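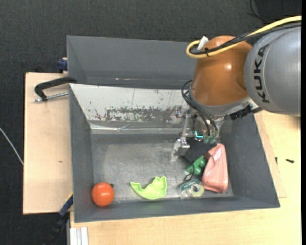 Week 5 – bins, totes and how they wear out. Main point for today, a bin is a tool and it gets used up like one. People order them once, then forget them till one splits. Wear is rarely even. It goes in bands, and the band tells you where to look first. Check the pale sloping panel at the back of the gray bin: wide strip of dark scuffs and peeled paint across the lower middle. Walls are scratched too and the edges worn, but the panel is what I'd write up first. Shiny strips along its lower edge look like clear tape. If you find strips like that on a bin, put them on the sheet as a repair, with a question mark if you're not sure.

5 min read
Shares 19 Comments 20

Terms (will be on the Friday sheet)

Scuff – mark on the surface, material still there. Mostly looks.
Scratch – you can feel it with a fingernail. Holds dirt.
Peel – coating lifting off. Flakes end up in with the goods, so it matters more than teh other two.
Worn edge – corner or rim rounded off. Check for burrs, wear gloves.

Where to look, in order
Floor of the bin. Then any sloped panel, things slide down it and get dragged back up. Then front wall, rim, corners last. Same order every time or you'll skip one.

Small loads in large bins
Came up last session, didn't finish. A few items in a big bin will travel. They roll to the low side and pile in the corner, then you are reaching down along a wall to get them. Options: divider, smaller bin, or a slope that brings everything to one spot. The slope is cheap but that spot takes all the rubbing. No free lunch.

Tape
Fine for a week. After that the edges pick up grit and lift. Date it with a marker when you put it on. Old tape – pull it, clean the glue off, look at whats underneath before you retape.

The Flustard numbers
Stockroom at Flustard, 2,709 bins on the books, 19 pulled in May. Does that sound low to you? Bring an answer plus one reason, two lines is plenty. Mellska handout has the pull criteria, p. 20, skip the part on lids.

Homework
Pick one bin at work or at home. Drawer is ok if you have no bin. Sketch it from above and shade the worn areas, use the four terms. No photos please, drawing makes you look longer.

Questions to Ánh Thân after class or leave a note in the Yousafzai room tray. Next week: labels, and where they fall off.

Last updated October 7, 2022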